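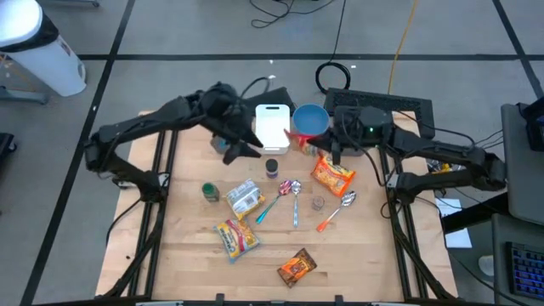

Ruvholm's kitchen exchange is back for the new year, and it has a proper table at last! The Clurketti hall reopened its side room on January 6, 2025, with the first swap of the season, and people who have been holding on to spare bowls and half a drawer of cutlery since the summer can finally bring them along. The idea is as simple as ever. You bring in the small kitchen things you don't use, you take home the small kitchen things you will, and no money changes hands. The light wooden top suits it beautifully. A spoon with a teal handle, a plain silver one and another with an orange handle are lying in the middle, with a blue bowl further back and a white cutting board standing up near it, the sort with a slot in the rounded end so you can hang it on a hook. I had my eye on that board straight away.

Wian Fourie has run the exchange from the start, and it was his idea to put food and kitchenware on the same table this time. Until last June they were kept apart, with packets and jars by the door and everything else on trestles at the far end. It worked well enough, but people tended to visit one and miss the other.

"You'd get someone going home with a lovely set of little jars and no clue that there was pickle going at the other side of the room," he told me. "Put it all together and people start cooking in their heads."

He's right about that. Stand near the table for a few minutes and you hear suppers being planned. A neighbour of mine who swore she was only dropping things off was soon deep in a conversation about rice, lids, and whether a glass jar with a narrow neck is ever worth the bother of washing. (She thinks not. I think yes, if you own a bottle brush.)

Jars are the great favourite, as they always have been. The small ones go first, for spices, mustard seed, buttons, the last of the jam. There's one dark little jar with a black lid and a blue and white label that I'd happily have on my shelf for its looks alone, and a short one with a green cap that would be just the thing for dried herbs. Snacks are welcome too, as long as they are sealed and in date, and an orange bag with yellow and red printing gives the table a very cheerful spot of colour.

The food side has had a real lift from Kaewsai, the grocery on the corner of Batus Lane, which has offered 200 packets of snacks and seasonings to be shared out over the season. They'll be put out a few at a time so that there is something new on each visit. Kaewsai will also keep a box behind the till for anyone who can't get to the hall during opening hours. Hand your things over there, with a note if something needs explaining, and they'll be walked round at closing time.

Last year the exchange had 182 households on its list, which is splendid for a place the size of Ruvholm, and Wian would love to see more of the newer streets join in. You don't have to be on the list to come. It only means you get the monthly note with the opening times and the "wanted" column, and the wanted column is worth having for its own sake. At the moment somebody is after a lemon squeezer, somebody else wants the glass lid for a casserole their aunt gave them in a colour they can't describe, and there's a long-running plea for teaspoons from the hall itself.

Small packets are easy to overlook next to bowls and boards, so do look low down and between things before you go. A little yellow and blue one lying on the wood is just the sort I would walk straight past. Wian suggests standing packets up in a cup or bowl when you bring several together, and a small clear glass will do nicely for the narrow ones. 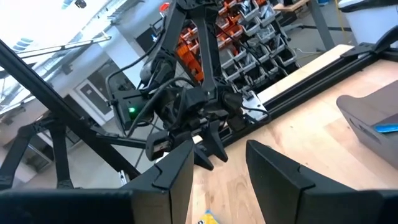
What to bring, and when

The exchange is open every week for the next six weeks, from 9 in the morning until noon, in the side room at Clurketti. Use the Batus Lane door, as the front one sticks in cold weather and takes two people to open.

Please bring: spoons, forks and small tools, clean jars with their lids, bowls, cups, chopping boards, trays and tins. Sealed packets and unopened jars of food are all very welcome. Handwritten recipes are too, and there's a folder for them by the kettle that is already getting fat.

Please leave at home: sharp knives, anything electrical, anything chipped at the rim, and food that has been opened, however good it is. Larger pans can be listed on the noticeboard with a phone number.

If you have something that needs a second opinion, bring it anyway and ask. I took along a cake tin with a wobbly base, fully expecting to carry it home again, and it went to a man who wanted it for seed potatoes.

There will be tea, and Kaewsai is sending ginger biscuits for the second week. Anyone who would like to help with setting out can turn up half an hour early and ask for Wian. Bring a tea towel if you have a spare, and a bag for the journey home, because you will need it!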